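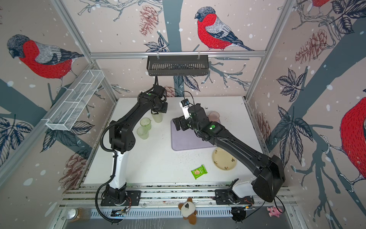 *5 min read*

**Two arms, a set of cups and a claim that needs more work**

April 25, 2024

Beten, the small gripper maker based in Vistcombe, says its new finger set for tabletop robot arms can handle thin plastic drinkware "out of the box." The company spent this week trying the fingers against an older set from Skenico, with both mounted on arms of the same type and both run by a controller called Trevor. It has already put out a summary. The summary is upbeat. I have read it twice and I am less so.

The job was simple to state. Cups start out on a white table. The arms pick them up and move them to or from a lavender mat, working from both sides, and neither arm is supposed to hit the other one or drop anything. A plate and a snack packet stay on the table as clutter. A run ends when the cups are where the operator asked for them, or when somebody presses stop.

Beten reports 600 picks over the whole trial. That sounds like plenty until you ask how they were split. The summary gives one success rate for the new fingers and one for the Skenico set, and no breakdown by cup, by arm or by position on the table. A parallel gripper that does fine on a cup in the open can do badly on the same cup with a neighbor close by. Anyone who has tried to clear a crowded kitchen counter with one hand knows the feeling. If most of the 600 were easy ones, the number tells a buyer very little.

The company's answer, when I asked, was that a full table of results would be ready in May. Fine. Then the press summary could have waited until May too.

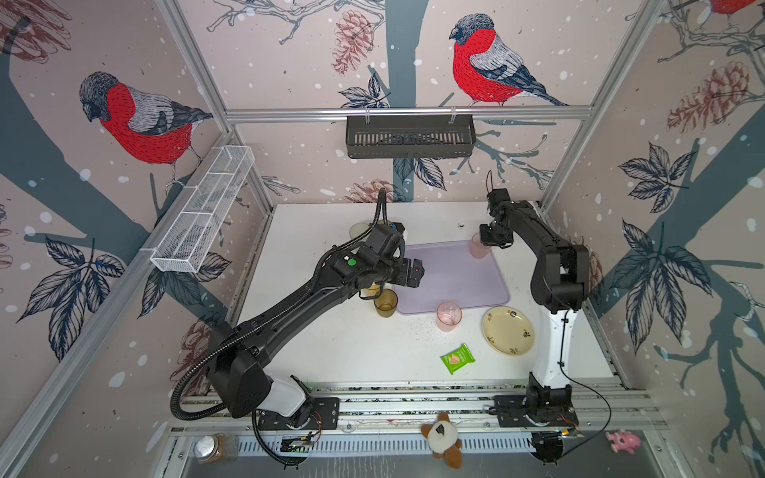
Cups are a reasonable thing to test on, and I'll give Beten credit for picking something hard. They are light, they have smooth walls, and a lot of them taper, so a finger pad that closes flat against the side only touches part of it. Squeeze too hard and a thin one bends. Squeeze too little and it slides. Clear plastic is also a well known headache for depth cameras, which tend to see straight through it or lose the rim. The set used here is tinted, and the left arm has an amber cup up off the table with a second amber one standing directly below. I would like to know how much the tint helps. Colored walls give the camera something to find, and a buyer with a cupboard full of clear tumblers may not see the same results. The summary says nothing about clear cups at all.

It also says very little about camera placement. Beten describes Trevor as using "wrist and scene views," and leaves it there. A wrist camera gives a good close look at a rim just before the fingers close. It is also the first view to go bad when the gripper is already holding something, or when the other arm swings across. I asked whether the Skenico fingers had been run with the same camera settings. The reply was that the settings were "equivalent." I asked what that meant and was told the camera mount had been adjusted to suit the longer finger. So, different settings.

That matters more than it may seem. Move a camera by a little and the controller has to be calibrated again, and a sloppy calibration looks exactly like a bad gripper: the fingers arrive a bit to one side, nudge the cup, and the run gets marked as a failure. I have seen at least one earlier comparison from another supplier fall apart over this. The losing gripper did much better once its camera offset was fixed.

Beten does supply one figure that can be checked against something. Each run was capped at 20 attempts, after which an operator reset the table. The company says 19 runs had to be stopped early. It doesn't say which fingers were on the arms for those 19 or whether the attempts before the stop were kept in the success rate. If they were thrown out, whichever set caused more stops gets a nicer score than it earned.

Two-arm work is the other half of the pitch. The brochure line is that a pair of arms with the new fingers can "share a workspace without slowing down." Maybe they can. The arms in this trial stand on the same front rail and reach in toward the same mat, so the question is a fair one to ask of this setup. But no speed is given for either set of fingers, with one arm or with two. You can avoid almost any collision by making one arm wait for the other. Plenty of dual-arm demos I have watched were really one arm at a time, taking turns very politely. 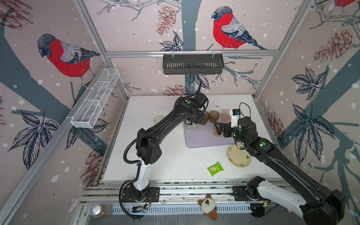
*The right gripper on an amber cup at the front of the mat, with the left one over a pale cup behind it.*

There are a few things here that I think hold up. The fingers swap out with 3 screws and no new wiring, and Beten has published the drawings for the mount, so a lab with someone handy can fit them to other wrists. The pads are sold separately, which is welcome, as pads are what wears out. The price is lower than for the Skenico set by enough that some buyers will take the risk without waiting for better numbers. For a teaching bench or a hobby build, that may be the right call.

For anyone planning to run these all day, I would hold off. Nothing in the summary covers wear. The trial took place over one week, with fresh pads at the start, and soft pads grip best when they are new. The company says they are rated for "extended use," a phrase that could mean a month or an afternoon. Crumbs and dust are worth asking about as well. There were crumbs on the tabletop during the trial, and dirt on a pad changes how it holds a smooth wall. Were the pads wiped between runs? The summary doesn't mention it and I didn't get a clear answer.

Skenico, for its part, declined to comment on a test it hadn't been invited to. It did point out that the finger set used in the comparison has been replaced in its catalog. Beten confirmed this and said the older set was the one it had on the shelf.

The company is taking orders now, with first deliveries planned for around 3 weeks after the full results come out. It says the May release will include the split by cup and by arm, the camera settings for both sets, and unedited video of the stopped runs. If the video does appear, start with that.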